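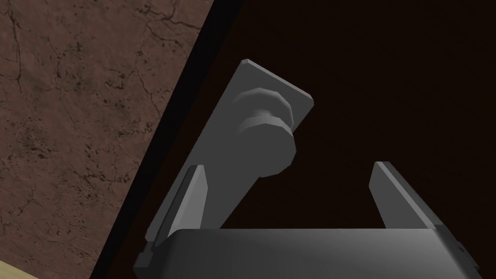

Simulator view at the Muladden open day: parallel jaws open, gray knob up ahead.

So I finally got over to Muladden on Friday, November 22, 2024, and went straight for the gripper bench! Rafferty Greenberg let me try two grippers on the same knob in the simulator, 12 goes each. The Kila (two plain fingers, tapered tips) was my favorite by a mile. The Fonau opens wider, but I kept bumping the plate with it and got stuck at four good grabs. With the Kila I got nine – and I'm no expert! The line for the real arms was some 40 people long, so I'll try those in January.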